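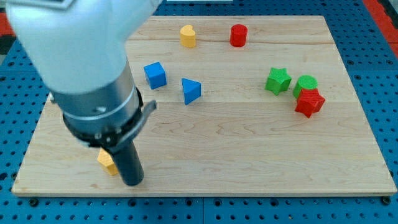 **Shape blocks: finish, storage, and which set to buy for a toddler room**

**pinecone_dad**

I'm replacing the shape blocks in a shared playroom and would like opinions before I order. What we have now is a mixed tub that has been topped up over the years from three or four different sets. The cubes don't match each other in size and half the cylinders are too chewed to stand up.

What I want is plain solid shapes: cubes, cylinders, triangular prisms, and hearts if I can get them. Primary colors. No faces, no letters, no magnets. They'll be used on a low table by kids from 18 months up, and by a few four-year-olds who mostly build garages.

I've narrowed it down to the Mostico set and the Skulberg set. Mostico is cheaper. Skulberg has the better paint, or so I've read. Does anyone own either?

---

**rettaB**

We've had Mostico at home since December. Colors are good, edges are rounded enough. The heart is a nice thick one that stands up by itself with the dip at the top, and my daughter treats it as a person. The cylinders are on the slick side. If your kids stack, they will slide off anything that isn't level.

---

**odd_sock_drawer**

Skulberg here. The paint holds up but there is no heart in the basic box. You have to buy the extra shapes separately, and the extras come in a slightly different red. It bothers me more than it bothers the kids.

---

**pinecone_dad**

Thanks, both. The different red would bother me too.

rettaB, when you say slick, is it gloss paint or bare plastic?

---

**rettaB**

Gloss. You can see the light on the side of the red one from across the room. The cubes have the same finish but it matters less because they sit flat.

---

**tmarlow_77**

I'd skip both and cut your own. A length of square stock and a length of dowel from the lumber yard, a Saturday's worth of sawing, nontoxic paint. The prisms are the only part that takes any thought. Rip a square piece corner to corner on a band saw with a V-block under it and you get two at once.

---

**odd_sock_drawer**

That's fine if you own a band saw.

---

**tmarlow_77**

Most people know somebody who does.

---

**Hanne Miettinen**

I ran a toddler room for a long time and I'd put the money somewhere else. The set matters less than what the blocks sit on. Ours went straight onto the table for years and it was loud and they ended up everywhere. Then we got a flat board in light maple, set it on the table, and kept the blocks on that. The children understood it right away – blocks live on the board, and the rest of the table is for other things.

I would also put out fewer. We had 40 in the tub and the little ones just dumped them and walked off. With eight on the board they sat down and used them.

---

**pinecone_dad**

Eight seems low for the older ones. Two of mine could use up eight on one garage door.

---

**Hanne Miettinen**

For the older ones, yes, put out more. I was talking about the under-twos. I kept a second tub on a high shelf and brought it down after nap.

---

**kestrel.lane**

I disagree about putting out so few. We tried that and got arguments over the one red cylinder. If you're going to limit the number, at least have two of each shape in the same color. Two yellow hearts solves a lot.

---

**rettaB**

Agree with kestrel on doubles. The hearts are the ones mine fight over, and cubes never are.

---

**odd_sock_drawer**

Does the board need a lip? I tried a serving tray with a raised edge and the prisms kept getting jammed against the side.

---

**Hanne Miettinen**

No lip on ours. A few rolled off every day and somebody picked them up. Only the cylinders roll, and only when they're on their side, so we taught the children to park them standing on the flat end.

Do put something grippy under the board or it will travel. We used shelf liner.

---

**tmarlow_77**

If you go with maple, leave it unfinished or use plain mineral oil. A hard glossy topcoat plus glossy blocks and nothing will stay put. Sand to 220 and stop there. Wipe it down with a damp cloth and dry it right after. Don't soak it or it'll cup.

---

**kestrel.lane**

Has anyone tried Clukex? They sell single replacement shapes, which would save buying a whole box when the cubes go missing. The size chart is hard to follow, though. I ordered cubes to match my set and they came in noticeably bigger.

---

**odd_sock_drawer**

I had the same problem with their prisms. They went back.

---

**pinecone_dad**

OK, where I've landed:

- Two basic boxes of Mostico, so there are doubles of each shape in each color.
- One flat maple board, no lip, oiled, with shelf liner underneath.
- A small number out for the little ones and the second box up high for the garage builders.
- The old tub goes to the sandbox.

I'm going to scuff the flat ends of the cylinders with fine sandpaper and see if that helps with the sliding.

---

**tmarlow_77**

Don't sand painted blocks that go in mouths. You'll go through the coating and the raw edge will start to flake.

---

**rettaB**

Yes, leave the paint alone. Mine figured out how to stack them in a couple of weeks. She puts the cube on the bottom and the cylinder on top of that, and the heart goes last.

---

**pinecone_dad**

Fair enough, no sanding. Ordering the boxes tonight. Still looking for a board, so if anyone has seen a plain one that isn't sold as a cutting board with a groove around it, please post it.

---

**kestrel.lane**

Turunen had flat ones in the shelving section last time I was in. No groove, and square corners that you'd want to round over a little.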